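Tote Bag Questions, Answered (Mostly)

I get a lot of mail about cloth bags, which is a funny thing to be known for, but I've been sewing, trimming, washing and folding them for 15 years now and I do love talking about it! These are the questions that keep landing in my inbox. Last tidied up 9 July 2026.

How many bags do you own?

More than fit on the hooks. I keep 3 by the door for groceries and library books, and the rest live folded in a drawer under the ironing board (the deep one, which used to be for tablecloths until I admitted that I never use tablecloths).

Can I put a printed canvas bag in the washing machine?

I do. Inside out, cold water, gentle cycle, nothing with a zipper in the same load. Snap it closed first if it has a snap. I hang mine by the bottom hem so the clothespin marks don't end up near the opening. I stay away from the dryer with anything printed. I cooked a lovely Pruvesden market bag that way in February and the picture came out looking like a dried-up riverbed.

What about ironing?

Only from the back, and with a dish towel in between. Go easy near fleece, too. It goes flat and shiny under a hot iron and you can't fluff it back up, believe me, I've tried with a toothbrush.

Which trim do you like for the edge?

Fleece, fleece, fleece! It doesn't fray, so you can skip turning the edges under, and it's soft if the bag rides on your bare shoulder. A cartoon bag really suits a bright, fat trim like the royal blue around my Doraemon one. Cotton tape is neater and lies flatter, and if the bag is for work you might like it better. I buy both from Mosex, by the yard, and always get a bit extra for the bit I'll cut wrong.

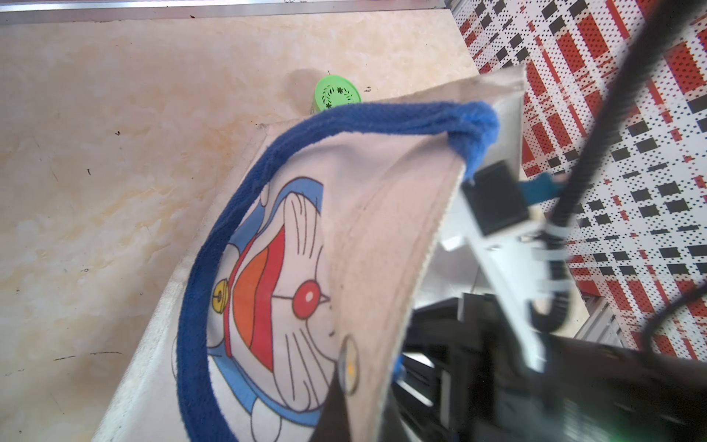 Wirnden wrote in to disagree with me on the fleece, saying it picks up every crumb and cat hair in the house and that plain cotton tape has held up much better on the bags that get used daily. Fair enough! I don't have a cat, so maybe I'm spoiled. A lint roller before you fold the bag away does help with the crumbs.

How do you fold them so they stay folded?

Lay the bag on a table, smooth it with your hands, and bring the sides in toward the middle. Then roll up from the bottom, stopping before you get to the opening. A thick trim won't roll nicely, so I leave it loose on top and tuck it around the bundle like a scarf. My Talavera bag is so stiff that I gave up and it just stands behind the door.

Do I need a snap?

You don't need one, but I like a snap for keeping a bag shut on the bus. Put a scrap of canvas behind each half before you set it or the fabric will tear sooner or later.

Do you sell bags?

Nope, sorry. I make them for family and for the school sale, and that keeps me plenty busy. The pattern I use is on the downloads page and it's free. Print it at full size and check the test square before you cut anything!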